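Redesigning the Rusard Parts Catalog
Student project report, Publication Design II, Irkville Technical College

Print this page | E-mail this page

For my spring project I laid out a new edition of the Rusard parts catalog. Rusard is a repair supply shop in Irkville that sells computer parts by mail and over the counter. Their old catalog was put together in a word processor and had grown by a few pages every year. The shop wanted something its counter staff could search quickly and customers could read without calling to ask what a column meant.

The old edition ran to 221 pages and listed 503 products. The same part number sometimes showed up in three places with different prices. Before I opened any layout software I spent two weeks on the product list. I put everything in one spreadsheet, marked the duplicates, and sent them back to the shop to sort out.

I built the layout in InDesign on a four-column grid. Each product group starts on a left-hand page with a colored bar at the outer edge, and there are 13 groups. The text came in through data merge, which worked well for short entries and badly for long ones. Power supplies were the worst. Their descriptions overran the frame on almost every page, so I made a second template with a double-width entry and merged that group separately.

I tried two typefaces for the tables. Skivow was narrow and saved a lot of room, but its 3 and 8 looked too much alike at seven points. I changed to Tsuchiya, which is wider and has clear figures. That cost me four pages.

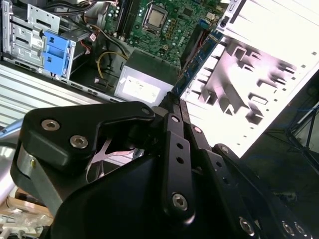 An opened desktop case on its side, with the gripper in front.

Photos were the slowest part of the job. The shop's own files were mostly too small for print, and some had been saved as JPEGs so many times that the edges had broken up. I replaced what I could and ran the rest at one column wide. All photos were converted to CMYK with the same profile. Dark parts came out muddy on the first proof, so I lightened the shadows with a curves adjustment in Photoshop and saved it as an action.

The cover uses two inks, dark blue and orange, with the shop name set large and turned on its side. I showed the shop three versions. They picked the plainest one and asked for the phone number to be bigger. I moved it above the address and made it bold.

The finished catalog is 108 pages plus cover. Most of the savings came from removing duplicates and setting the tables tighter. The index was generated from the spreadsheet and then checked by hand, which took a full weekend and turned up nine wrong page references.

If I did this again, I would agree on a cutoff for price changes. New prices kept arriving in February after the pages were already merged, and I had to fix them one at a time. I would also set up paragraph styles for the long entries from the start. The files went to the printer as PDF/X-1a, and the shop has the InDesign package so next year's edition can be made from it.

Comments (3)

inkandpaper: Did you script the index or use the built-in one? I gave up on the built-in one last semester.

Author: Sorted list from the spreadsheet, pasted in as text. Page numbers came from a search of the exported PDF.

gridline77: Good call on the figures. Seven points is small for a counter catalog though. Was eight too long?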